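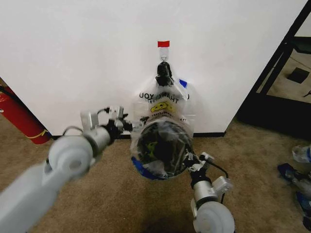

Sikum fingertip and cable kit for two-armed robots: a long-ish review

I look after one robot, a two-armed machine that spends its days handling soft, awkward things, and I have been promising to write up the Sikum kit since November. I kept putting it off so that I could say something about how it lasts as well as how it fits. So put the kettle on, because I do go on a bit!

What you get in the box is a set of dark replacement fingertips, a bag of screws, a little hex driver and 9 cable ties of the reusable sort. The ties were the part I cared least about when I ordered and they have ended up being the part I would buy again tomorrow. I paid 118 for the lot from Lekota, who packed it well and put a spare driver in, bless them.

Fitting the tips

Each gripper comes to pieces with the two screws on the silver bracket, and the new tips slide in where the old ones came out. The instructions are one folded sheet with drawings so small I had to fetch my other glasses. Drawing three shows the bracket the wrong way round. If your fingers close slightly skewed afterwards, that will be why, and you just need to turn the bracket over and start again (I did one hand twice before I spotted it). Do the screws up a little at a time, swapping from one to the other, and close the gripper on a bit of folded card before the final nip so that the faces sit flat together.

My colleague Yuxi Lu did the second arm while I was busy with the first and finished well before me, though she will say that is because I stop to talk.

The cables

Our old arrangement had the gripper cables taped down tight along the arms, and every few weeks one would tug at its plug when the wrist turned over. With the Sikum ties you can leave a proper loop near the gripper, and on our left arm it now arches right up over the top before it runs back. It does look untidy. It also gives the wrist all the slack it wants, and I haven't had to reseat a plug on that side at all. The right one I left with a gentler curve down the side of the arm, and I check it each morning with the wrist turned as far as it will go.

How they grip

The job I bought them for was a carrier bag hanging off a wall hook with something round and heavy-ish in the bottom. Thin plastic is horrid stuff for a gripper. The old tips had gone shiny and skated about on it, and the new ones have a much softer bite. We bring one arm in against the side and the other low down by the weight, and I've been able to drop the closing force a good way from where it was. I ran 200 closes on scraps of bag to see how the faces wore, and there was a faint polish at the very ends and nothing worse.

They do pick up fluff, mind you. We are on carpet, and I wipe the tips with a damp cloth at lunchtime and again before I go home. Misberg's tips, which I had before, needed it less often but were harder to get clean once they were mucky.

Grumbles

The screws are soft. I rounded one off on the second day and swapped the whole lot for better ones out of my own drawer. There is no carrying case, and the tips aren't sold singly, so one torn finger means buying another full kit. Bronduvwood do sell theirs one at a time, though theirs didn't fit our brackets without filing.

Would I buy it again? Yes, and I've already asked Lekota for another set to keep on the shelf. Four stars, with the missing one for that instruction sheet.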